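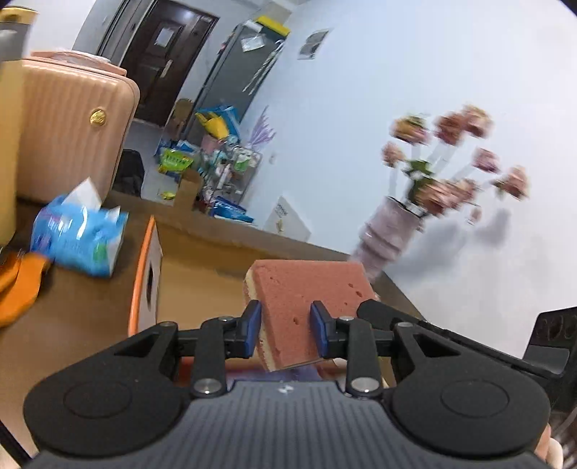

Figure 3. Hand-held gripper closing on a sponge at the table station. Fingertip pads are the part we replace most.

4.2 Equipment budget and purchase plan

The budget covers hand-held grippers only. No arms in this round – the arm purchase is delayed until the demonstration set is big enough to justify it, see Section 6. Total approved for the first phase was $2,000 per site, to be spent on grippers, pads, mounts, and household objects for the tasks. Shipping comes out of the same money, which we did not plan for well.

Two suppliers quoted. Widis offered a complete gripper at $476, mount included, pads extra. Plalex was cheaper per unit but sells the linkage and the housing seperately, and the assembly time fell on our own people. We went with Widis for Dernmont and kept Plalex as the fallback for the second site. Quotes were valid to the end of May, so the comparison was done fast and on price and delivery only. No durability test before ordering. We would do that part differently.

Spending at Dernmont came to $1,396 before consumables. Pads are the running cost. A spare set is $73, and soft objects such as the sponge in Figure 3 are easy on them, while cardboard edges and hard plastic are not. Our first plan had one spare set per gripper. The revised plan has two, and a line for fasteners, which the first plan left out completely.

Task objects are a small line but a slow one. Drita Kelmendi bought most of them at ordinary stores, following the Wanigasekara list with a few swaps where an item was out of stock. Sponges, tissue packets, small boxes, bottles with caps. These should be bought in duplicate at the start – matching the same sponge later is harder than it sounds, and a changed color or foam layer means the object gets a new entry in the log. Receipts filed by task, not by store.

Furniture and room costs are zero in this budget. Collection is done in lived-in rooms with whatever is already there, so there is no line for tables, lighting or backdrops. The saving is real but it moves cost to labor: every room needs its own setup visit, and visits are billed by the half day. For planning we treat labor as a separate account and do not mix it with the equipment numbers here.

For the second site we reccomend ordering pads together with the grippers, in one shipment, and holding back part of the money until the first month of use is over. Replacement rates from Dernmont should not be carried over directly, the task mix is different. Arm pricing is left for the next revision of the plan.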